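Home | Visits | Workshops | Calendar | Contact

Visit to the shared workshop in Urkisley

Last updated: April 18, 2022

I took the train from Plestcombe in the morning, with one change and a long wait. The workshop is behind a tile shop, and I walked past the door two times before I saw the sign. It is a members' workshop: you pay each month, you get a key and a shelf. On open day everybody can come in and ask questions.

The front room is for wood and bicycles. I stayed there only a short time, although the coffee was there. My interest was the back room, where some members are building a picking cell in their free evenings. They call the project Jastberg. The aim is simple to say: the arm should take mixed things out of a bin, one after another, without a person helping. They began in November, and in the notebook on the shelf I read that the last long test had 385 tries and 309 good picks.

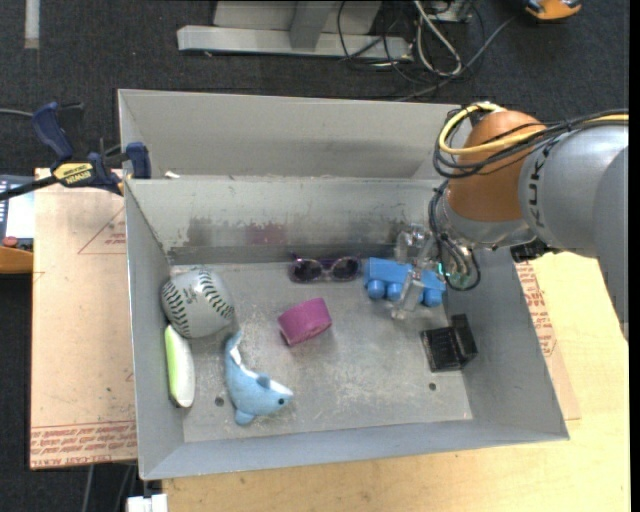

Report by the Camacho workshop blog

What I liked is how ordinary the parts are. The bin is metal and quite scratched, and it is held with a bar clamp of the kind I have at home. For the picking they use things of very different shape: a softball, a plush dolphin, sunglasses with a purple frame, a blue toy vehicle. The fingers of the gripper are transparent. I asked if this is a problem for the camera software, and the answer was "sometimes yes".

I learned that soft toys are not the hardest. Sunglasses are worse, they told me, because the fingers must come in at the right angle or the glasses turn away. Also the walls of the bin make trouble. When a thing lies close to the wall, one finger needs a place to go down, and often there is too little of it. I have the same difficulty with my own small arm, so I was glad to hear it.

The cables I would do in another way. I would put a sleeve on them from the wrist and fix them higher. A member agreed, but said that they change the gripper too often now.

Entry was free, and there is a box for donations. The next open day is planned for after the summer. If you go, bring your own small object for the bin, they are happy to try it. I brought nothing and was a little sorry.

Recent visits
- Clock repair evening in Plestcombe
- A small foundry with 6 workers
- Model railway fair, hall two
- 100 years of the Urkisley pump house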